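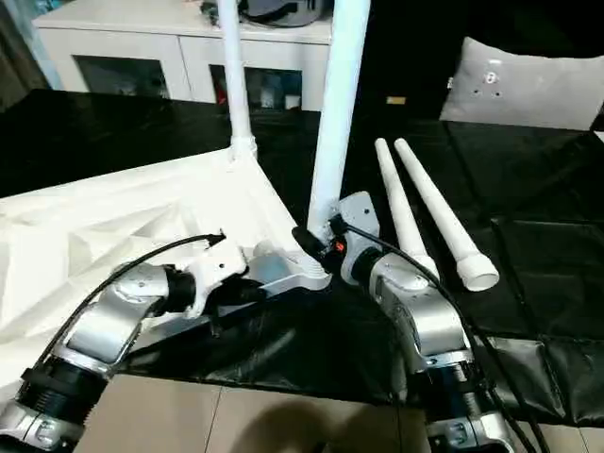 Section 7: Fitting the Legs

By now you have a finished lattice body and a strong opinion of whoever wrote Section 6. Good. The legs are the easy part of the Saarela side table, provided you do them in order and resist the urge to make it look like a table before it is one.

Before you start

Work with the body upside down. The legs go in from above, wide end first, and the narrow end points at the ceiling. People who try it the other way up find themselves lying on the floor holding a table over their face.

Pick a surface that is flat and clean. A glossy surface is fine, and it makes dropped parts easy to find, but it will also let the body slide. Hold the lattice by an outer rib while you push. Do not hold it by the thin bridges between the triangles. They are there for looks.

Lay the spare legs flat, side by side, with the flanged ends toward you. A leg stood on its narrow end will fall over, and it will do so toward the most expensive thing in the room.

Fitting a leg

1. Look into the socket collar. If there is a whisker of plastic left over from printing, trim it with a craft knife. Blow out the crumbs.

2. Check the hollow end of the leg for the same thing. Run a fingertip around the rim. You will feel a burr sooner than you see it.

3. Set the flanged end in the collar and let it rest there under its own weight. It should stand up without help. If it leans, take it out and go back to step 1, which you skipped.

4. Grip the leg low, close to the collar. Gripping it near the tip gives you a splendid lever, and the first thing it will lever is the collar off the body.

5. Push straight down until the flange sits level with the rim, then turn the leg clockwise until it stops. There is a click. It is a small click, and a radio will cover it.

6. Tug upward once, gently. If the leg stays with the table, move on to the next socket.

Repeat until you are out of legs. If you run out of legs before you run out of sockets, look under the packing plastic, where they like to go.

CAUTION: Do not use a hammer. Do not use a rubber mallet and tell yourself that it is different. The ribs are hollow and will crack along the layer lines.

CAUTION: Do not glue anything until all the legs are in and you have done the wobble test below. The glue in the Groso kit grabs in 12 seconds and has never once let go out of kindness.

Note: The collars are snug on purpose. In a cold garage they can be too snug. Bring the parts indoors for a couple of hours and try again. Please don't use a hair dryer. The Wandero filament softens earlier than you would think, and a leg that has softened sets again in whatever shape it was in when you said the bad word.

Wobble test

1. Turn the table over with both hands on the body. Do not swing it around by a leg.

2. Set it on a floor you trust. Old houses have very few of these, so try two spots before you blame the table.

3. Press on each corner in turn. A slight rock usually means one flange is not fully down. Turn the table back over, find the one standing proud of its collar, and finish the push and turn.

4. If it still rocks, fit one of the felt pads from the small bag. You were going to need them anyway.

Revised 2018-08-24 by Jerome Mangubat. Step 4 of "Fitting a leg" was added after he took a collar off his own.

Continue to Section 8: Tabletop and Edge Strip.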